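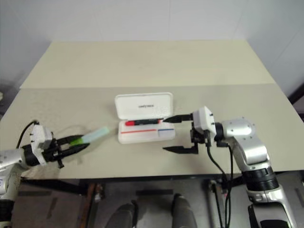
4.2 Loading the pencil case

The Clorstead case is a two-part hinged case with a shallow lid and a deeper tray. Load it open and flat, hinge running left to right.

1. Set the case on the front section of the table. Keep the back section clear.
2. Open the lid away from you until it lies flat.
3. Place the first marker in the tray, parallel to the hinge and as close to it as it will go.
4. Turn the marker so that the cap is on the left.
5. Add remaining markers one at a time, working toward the front wall. Do not stack them.
6. Check that no clip or cap stands higher than the raised border of the tray.

Note: The tray takes up to four standard markers. Wide-barrel types (Tonau 18 and larger) reduce this to two.

CAUTION: Do not press down on the raised lid to force it shut. The hinge can split.

4.3 Closing the case

1. Hold the tray steady at the front corners.
2. Lift the lid by its outer edge and bring it over the tray.
3. Press at the center of the front edge until the catch engages – a light click is normal.
4. If the lid springs back, reopen the case and repeat step 6 of section 4.2.

4.4 Cleaning

Remove all markers. Wipe the tray and lid with a damp cloth. For ink marks, use a mild soap solution and leave it on for 4 minutes before wiping. Do not use acetone. Leave the case open until dry.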